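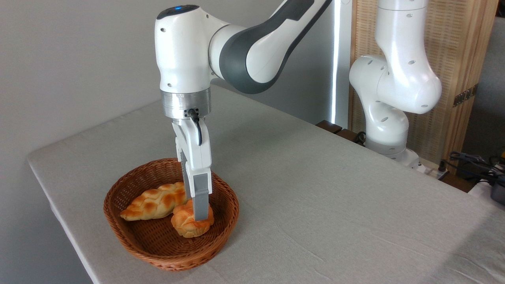

Jocelyn Lemieux
Arbeitsstelle Festkultur und öffentlicher Raum, Skastach

4.2 Bewertungsverfahren im Sandskulpturenwettbewerb von Skastach

Der Wettbewerb von Skastach geht auf ein Uferfest zurück, das in den Akten der Gemeinde erstmals 1909 erwähnt wird. Figuren aus Flusssand wurden dort zunächst ohne Wertung gezeigt; eine Jury ist erst für die Nachkriegszeit belegt. Die heutige Form der Veranstaltung findet jeweils im August auf dem Platz vor der Schiffsanlegestelle statt und wird vom Kulturverein Cerkine getragen. Zugelassen sind acht Mannschaften, die über eine schriftliche Bewerbung mit Entwurfszeichnung ausgewählt werden.

Für die vorliegende Untersuchung wurden die Wertungsbögen von 20 Arbeiten ausgewertet und durch 30 leitfadengestützte Gespräche mit Teilnehmenden, Jurymitgliedern und Besuchern ergänzt. Die Gespräche wurden transkribiert und nach dem von Desjardins vorgeschlagenen Schema kodiert, das zwischen handwerklichen, kompositorischen und ortsbezogenen Urteilen unterscheidet. Mehrfachzuordnungen waren zulässig.

Die Wettbewerbsordnung nennt als Kriterien die Standfestigkeit, die Ausführung der Oberfläche und die Wirkung aus der Entfernung. Eine Gewichtung ist nicht vorgeschrieben. In den Bögen zeigt sich gleichwohl eine deutliche Bevorzugung der Oberfläche: Bemerkungen zu Kanten, Hinterschneidungen und Fugen nehmen den größten Raum ein, während die Fernwirkung häufig nur mit einem Stichwort vermerkt wird. Mehrere Jurymitglieder führten dies auf den Ablauf der Begehung zurück, die um 16 Uhr beginnt und bei der die Gruppe dicht an den Absperrungen entlanggeführt wird — ein Umstand, den die Ordnung nicht regelt.
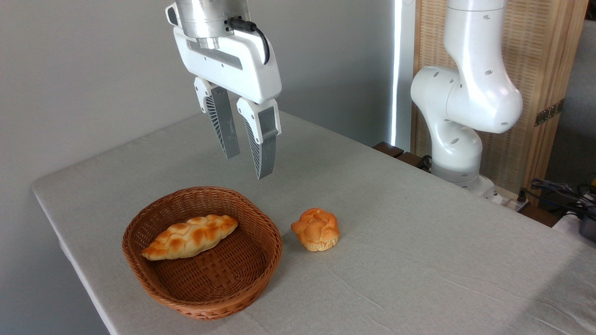 Abb. 3: Geflochtener Korb mit länglichem Flechtbrot auf einem Tisch mit graubeiger Decke.

Von diesem Befund weicht der Vergleichsfall Mumgate ab. Dort wird die Fernwirkung gesondert und vor der eigentlichen Begehung bewertet, und zwar von einem festgelegten Standpunkt auf der Uferpromenade aus. Die Urteile der einzelnen Jurymitglieder liegen in dieser Teilwertung weiter auseinander als in Skastach. Ob darin eine größere Unabhängigkeit der Wertenden oder eine geringere Verständigung über das Kriterium zum Ausdruck kommt, lässt sich anhand der Bögen allein nicht entscheiden.

Auffällig ist ferner der Umgang mit beschädigten Arbeiten. Bricht ein Teil der Skulptur vor der Begehung ab, so kann die Mannschaft in Skastach eine Wertung nach dem Entwurf beantragen. Die befragten Teilnehmenden beurteilten diese Regelung unterschiedlich; ältere Mannschaften lehnten sie überwiegend ab und verwiesen darauf, dass die Wahl der Neigung und der Verdichtung Teil der Leistung sei. Die Anträge selbst sind in den Unterlagen nur lückenhaft überliefert und werden in Abschnitt 4.3 gemeinsam mit den Einsprüchen gegen die Platzvergabe behandelt.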